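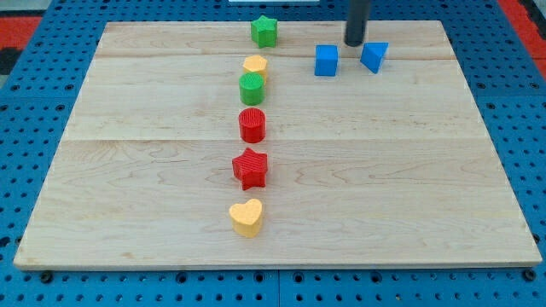
The Fornley Toy Library has lent playthings to local families since May, when it opened in the former reading room at Rollthorpe. Membership costs nine pounds a year, and each household may borrow up to 15 items at a time. Colourful plastic blocks, such as the six set out in a column on a pale wooden board, are catalogued as construction toys and may be kept for one month.

The collection now holds 195 titles. Emese Fekete, who oversees lending, reports that puzzles are requested most often – particularly by grandparents. Returned items are checked for missing parts before they are shelved again. Applications for membership may be made at the front desk.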